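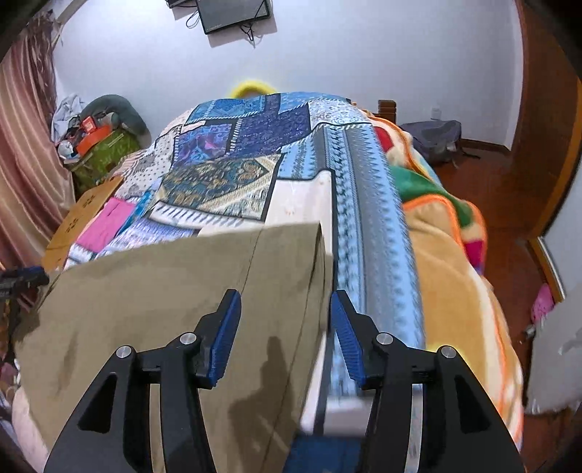
Hand-held gripper with blue ridged finger pads over a patchwork quilt, with an olive-khaki cloth lying on the near part of the bed.

Zurkia is a method for teaching robots to handle cloth in ordinary homes, using recordings made by people carrying a gripper in the hand. It was developed by Pejman Talebi and Farhad Heydari at the Nirov laboratory and is best known for its treatment of patterned bedding, long one of the most stubborn backgrounds in household robotics. A policy trained with Zurkia learns where a garment ends and the bed beneath it begins, and it does so without any hand-drawn outlines of either.

Background

Cloth is a wonderful problem and a very hard one. A mug keeps its shape when it is picked up; a pair of trousers has no fixed shape at all, and every fold hides some part of it. Earlier systems at Nirov coped fairly well with single garments on a plain table, but failed when the same garments were put on a bed. A quilt with panels of several colours is full of straight edges, and to the older software each of them looked like a hem worth grasping. The gripper would close on the bedcover and lift the whole lot.

Talebi's first answer was to collect recordings in real bedrooms, clutter included, so that the training material would look like the places where the robot was meant to work. Heydari added the idea that gave the method its character: the recordings should include grasps that go wrong, kept and labelled as such.

Method

Recordings are made with a two-jaw gripper fitted with a camera that looks out past the fingers. The person holding it approaches the garment, closes the jaws, lifts, and sets the cloth down again. Since the robot arm carries jaws of the same shape, what the camera sees during a recording is very close to what the robot will see later. The view between the finger pads is the part that matters most, and the software gives it extra weight.

Training has two stages. In the first, a network called Gralteo watches short stretches of video and learns which patches of the picture move together. This is the clever bit — when a sleeve is lifted, the whole sleeve travels and the printed pattern under it stays put, so movement alone teaches the network to tell garment from background. No one has to label a single triangle or paisley swirl. In the second stage, the network's output is passed to a grasping policy, which learns the path of the hand and the moment of closing.

Failed grasps are used in both stages. A recording in which the jaws catch the quilt as well as the garment shows the two moving as one, and the policy learns to back off, open and try again a little higher. Heydari has described these as the most valuable recordings in the collection, and it is easy to see why: a person corrects such a mistake in a moment, with a small tilt of the wrist that would be very hard to write down as a rule.

Results

The main collection holds 597 recordings made in 29 bedrooms. In testing, the policy was given 1,000 attempts at lifting a garment from beds that did not appear in the training material. The greatest gain over the older system came on multi-coloured covers, where false grasps on seams had been most common. On plain sheets the two systems were almost level, which the authors took as good evidence that the improvement came from a better grasp of pattern and not simply from more practice.

A pleasing result was the number of mistakes the policy put right by itself. In 63 attempts it caught the bedcover at first, let go, and then lifted the garment alone. The older system had no such habit.

Limitations

Fluffy blankets remain difficult. Long fibres cling to the finger pads and shift whenever something near them is touched, so the movement signal is less clear. Dark garments on dark panels also give trouble, as does very thin fabric, through which the pattern underneath can be seen. The method picks cloth up but does not fold it.

Related work

The Zamani folding planner, also from Nirov, takes over once a garment has been lifted and looks for its corners while it hangs. The two were joined in a single system in May, with Gralteo supplying the garment outline to both. Work on pillowcases and duvet covers is continuing, where the thing to be grasped and the thing to be left alone may be made of exactly the same fabric.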